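Section 3: Setting Up the Tabletop and Filling the Drawer

Your table is standing, the legs are tight, and now comes the fun part! This section of the Skarker home guide covers the Duselel tray set: where the trays go, what belongs in them, and how to get a busy family table from "where did I put that?" to a place where you can sit down and read a picture book with a child. Set aside an afternoon for the first round. Later rounds go much faster.

Revision date: 2022-06-18

Before you start

You need the six trays from the Duselel box, the roll of felt dots, the sheet of blank labels, a soft dry cloth and a trash can you can pull up close. If you bought the Grodska shelf insert as well, leave it in its wrapping for now. It goes in at step 14.

The table should already be in its final spot. Steps 1 to 4 assume a top 1,000 mm wide or wider. On a narrower top, leave out the long tray and use two of the square ones in its place.

CAUTION: Small caps, bottles and pen lids are a choking hazard. Keep children under three away from the floor area while you sort.

Clearing the top

1. Open the drawer fully and check that it slides without rubbing. If it catches, go back to Section 2 and loosen the left runner a quarter turn.

2. Take everything out of the drawer and put it on the tabletop. Yes, on top of what is already there! You want to see it all together once.

3. Sort by how you pick things up. Flat things (books, cards, paper) go to the left. Upright things (pen stands, bottles, small cartons) go to the back. Anything smaller than a coin goes in the lid of the Duselel box so it can't roll off.

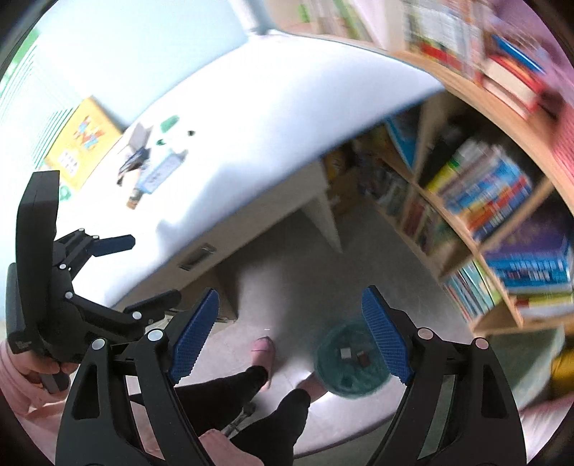
4. Go through the flat pile first, because it is the quickest win. Picture books that are read every day get a place on the table. The rest go to the bookshelf, spines out, on the lowest shelf a child can reach.

5. Pick up the scraps and drop them straight in the trash. Paper corners, stickers with no stick left, wrappers. Don't start a "maybe" pile for these.

6. Test every pen on the back of an old envelope. We love this step — it is oddly satisfying, and children are very good at it. Pens that write go back in the stand. Cables do not go in the pen stand, even when they fit. Loop each one loosely and put it in the narrow tray.

7. Wipe the top with the dry cloth, working from the back edge toward the drawer. Use water only on marks that stay, and dry the spot right away.

NOTE: A white top shows pencil dust more than a dark one does. A clean white eraser takes most of it off before you reach for a damp cloth.

Placing the trays

8. Press one felt dot under each corner of every tray. Leave the trays upside down for a few minutes so the dots can settle.

9. Place the long tray along the back edge with its lip facing you. The three square trays go beside it. The narrow tray and the shallow tray are for the drawer.

Try the layout before you label anything. Sit down in the chair you really use, with the lamp on if you use a lamp, and reach for each tray. If you have to stand up for one of them, swap it with another. Left-handed readers will probably want the pen stand at the other end, and that works just as well!

NOTE: The drawer front needs room to come out over your knees. If the chair has arms, push it in once with the drawer open to find out where they meet.

Small cartons and bottles

These deserve a part of their own. A family table collects little boxes like nothing else: eye drops, hand cream, ink, spare bulbs for the night light, oils. They fall over, they hide behind each other, and half of them are empty.

10. Open every carton and look inside. An empty carton gets flattened and recycled. A carton holding only a leaflet counts as empty.

11. Check the date on anything that goes on skin or in the eyes. When the date has passed, let it go. When you can't find a date, write today's month on the bottom in pencil and look again in a year (ours mostly say August, which tells you when we do our big sort).

12. Stand tall, narrow cartons side by side in the square tray, with the printed front toward you and the print the right way up. A 10 ml carton such as the maroon one from Hankey, lettered "GRAPE SEEDS ESSENTIAL OIL," is easy to find by its color alone. Low cube-shaped boxes go in the front row, so the tall ones can be read over them. Hold each carton by its narrow sides when you lift it, and keep your other hand under the flap if the flap has gone soft.

CAUTION: Keep oils in their bottles, caps tight, and out of direct sun. Oil that gets onto a painted top should be blotted first and wiped second. Store all oils where children can't reach them; a tray on the tabletop is only suitable in homes without small children.

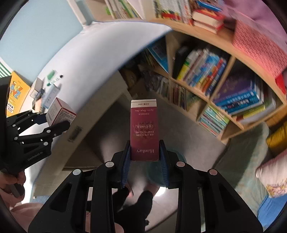
13. Write a label for each tray. One or two words are plenty. Stick the label on the front lip, press from the middle outward, and resist the urge to add a second one!

Labels that have worked well in the homes where we tried the set:

Pens
Cables
Skin and hands
Cards to answer
Odd bits

"Odd bits" looks like cheating, and we recommend it warmly. Keep it in the shallow drawer tray, and keep it to that one tray.

Fitting the Grodska insert (optional)

14. Unwrap the insert and slide it into the bookshelf from the front, groove side down, until you hear it click on both sides.

15. The insert is sold in two widths, 900 mm and 1,010 mm. The number is stamped on the underside. If yours is the wider one, remove the two gray end caps before you slide it in, and put them back on afterward.

16. Load it from the middle. Picture books are heavier than they look, and a row that starts at one end tends to lean.

NOTE: The insert does not take the place of the wall strap from Section 1. Leave the strap on.

Keeping it going

17. Once a week, take one tray — only one — and empty it onto the table. Put back what belongs there. With six trays, each one gets its turn well before it becomes a chore, and you can let the youngest person in the house choose which one it is.

18. Felt dots flatten with use. Replace them when a tray starts to slide as you lift something out. The roll holds enough for a full second set, and the Sinaga felt dots sold with our chairs fit too.

If something isn't right

The drawer won't close with the trays in: the shallow tray is in back to front. Turn it so the thumb notch faces you.

Cartons fall over in the square tray: the row is too loose. Slide in the clear divider that came taped under the long tray.

A label lifts at one end: the lip was dusty. Peel it off, wipe with the dry cloth, and use a new label from the sheet.

A tray is missing or cracked: spare part 9 is the square tray. The other part numbers are listed on the inside of the box lid, next to the order form.

Section 4 covers the lamp arm and the cable clip under the tabletop.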